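Keeping your papers in order when you report a danger at work

Updated 28th October

I worked for many years in the joinery and fitting shop at Sturnbridge, and before that in a ship repair yard in another country. In both places I have seen people speak up about something dangerous, and in both places I have seen them lose the argument later for want of a piece of paper. So these are tips about paper, mostly. I am not a lawyer. The law on who is protected when he or she reports a danger is different from one country to the next, and it is also different for soldiers and sailors, for people in public service and for people in a private firm. Please ask someone who knows your own case before you rely on it. The household part of the work you can begin this evening.

Buy a bound notebook

Not a ring binder and not loose sheets. A school exercise book with sewn or stapled pages is good enough. When a page is torn out of such a book it can be seen, and for this same reason people believe the pages which are still there. Number the pages by hand in the top corner before you write the first word. Use a pen. If you make a mistake, put one line through it so that it can still be read, and write your initials beside it. No correction fluid.

I use the kind with squared paper, it is easier for small sketches. One of my sketches of a missing guard on the planer was more useful afterwards than the two pages I wrote about it.

What to write

Write the same day if you can. Put the date, the time, the place, what you saw and heard yourself, and who else was there. What other people told you goes in too, but on its own line and with the name of the one who told it. Your opinion of the foreman does not go in. I know it is tempting. Put it in a letter to your sister.

Keep the sentences short. "The extractor on the spray booth was off from the morning break until we went home. I told Mr Kolář at the end of the shift. He said he would look at it." This is enough. A reader who comes to it one year later must understand it without you sitting next to him.

If you have measured something, say with what you measured it. A number without the tool behind it is worth little.

Leave the firm's property at the firm

Here many honest people make trouble for themselves. Do not carry home the maintenance log, the customer files or the keys to anything. Do not forward a whole mailbox to your private address at night. In some places the law lets you copy what is really needed to show the danger, in others much less, and where there are military or state secrets in it you can find yourself accused of a worse thing than the thing you reported. Write down in your notebook where the document is kept, what it is called and what date it carries. Then somebody with the right to ask for it can ask for exactly that one.

Your own papers are another matter. Contract, payslips, appraisals, training certificates, the letter where they thanked you for your good work: these are yours, and copies should be at home in a dry cupboard. Old appraisals are very useful if after your report you are suddenly told that you were always a poor worker.

How to store it at home

I have a flat metal box from biscuits, and inside it three envelopes. The first is for my own papers as above. The second is for every letter or message I sent about the problem, and the third for every answer I received. The notebook lies on top. The box does not stand in the kitchen, where steam makes the paper wavy and where till receipts go pale much faster. Receipts and anything printed on that shiny thermal paper should be photocopied soon.

Do not laminate originals. Do not use sticky tape on them, it turns yellow and takes the ink with it. A paper clip of plastic is better than a metal one, which leaves rust. If a page becomes damp, put it between two sheets of kitchen paper under a heavy book and change the sheets every few hours, and do not be tempted by the hair dryer.

Make one copy of everything and let it live at another address. Mine is with a cousin in Rudberg, in a sealed envelope with my signature across the flap.

Tell it first to the person whose job it is

In most workplaces there is a named way for reporting: a supervisor, a safety officer, an inspector, in the forces an inspector's office or the chain of command. Use this way if you can, and do it in writing. In many systems it matters a great deal to whom you have spoken. The same words can be protected when you say them to an inspector and not protected when you say them to a newspaper, or when you send them to a very long list of people, some of whom had no business to receive them. Think about the list of addresses as carefully as about the letter.

Consuelo Zavala worked with me at Muvside and was our safety representative for a long time. She taught me to begin such a letter with one plain sentence: "I am writing to report a danger to health and safety." With these words at the top it is difficult to say later that it was only grumbling. After that come the facts, then what you ask them to do, and by what day you hope for an answer. One page. Her own letter about the chemical store at Muvside had 43 lines, and she told me she wished it was 30.

Keep a copy of what you sent, with proof that it was sent. For a paper letter this means the post office slip, or a second copy which the office has stamped and dated. For an e-mail, print it with the full heading.

After you have reported

Go on with the notebook. Now you write down also the changes in your own work: a different shift, a bench in the cold corner, meetings to which you are not called, a transfer, a warning, a removal from your post. Not every one of these is a punishment. Firms do move people for ordinary reasons. But the dates stand beside each other in the book, and whoever has to judge it later can see how close they are.

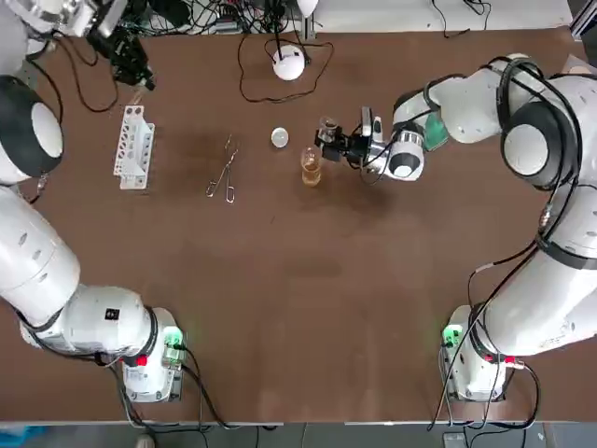

Many laws give you only a short time to complain about a punishment, and the time often starts on the day you were told and not on the day it took effect. Find out the limit in your country in the first week and write it in red inside the cover. I knew a fitter at Quintero who had everything in perfect order and came with it in January, after the limit had passed. His file had 49 pages.

If you are called to a meeting, ask beforehand what it is about and whether you may bring somebody. Take the notebook with you, but do not read aloud from it and do not leave it on the table when you go out for water. Straight after the meeting, sit down somewhere and write what was said. Then send a short, polite message: "I understood today the following. Please tell me if I have it wrong." If no answer comes, then you have at least your own version with a date on it.

Do not sign on the same day. Ask to take the paper home. If they say it must be now, write "received" next to your name and the date, and nothing more, unless your adviser tells you otherwise.

Small costs

The notebook, the envelopes and the photocopies cost me less than one lunch. Advice is the bigger sum. At Sturnbridge the union paid it for members. A friend who was not a member paid some 700 for the first letter from a solicitor, and he had to borrow for it. Ask first at a union, at a free advice office or at a charity for people who report wrongdoing, there is one in many countries.

For those who read the notebook later

Write on the inside cover your name, the job you had when you started the book, and the page on which the first report is noted. When the book is full, start the second one with the same heading and the number two, and keep both together. I throw nothing from the box away until the case is closed and the time for an appeal has also run out. Mine from the ship yard I have still. It is under the stairs, behind the paint.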